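Rules for robot teardown cells: what's in yours?

gallel_bench
Posts: 71
We run a small desktop teardown cell at Farville, and in November I finally got our house rules onto one sheet. So happy with how it came out! Main ones:
Mains lead unplugged and bagged before the PC goes on the fixture.
No gripper contact with the power supply until the label has been read and logged (part number, date code, serial).
Supply casing never gets opened in the cell. Unit comes out whole. 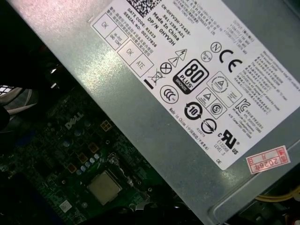
The label rule is the one I'd fight for. We log 0HYV3H type numbers exactly as printed, leading zero and all, and if the reader can't get a clean string the arm parks and a person types it in.

lunde63
Posts: 2005
Love the third rule. Not sold on the second. If the arm has to park for every scuffed label you'll spend your day typing. We let it carry on and flag the unit for later.

gallel_bench
Flag it later and you've got a supply in a bin with no record of which PC it came from, though. We park on maybe one shift in three, I can live with that.

filbridge_ops
Posts: 80
Siding with gallel. Also please add a rule about wires! Ours says the gripper never pulls on the harness, connectors get released first, and there's a force limit on the lift so it stops if something is still attached. Best thing we ever wrote down.

lunde63
OK, the force limit I'm stealing. Still disagree about parking.

gallel_bench
Adding the harness rule tonight. What limit do you use on the lift?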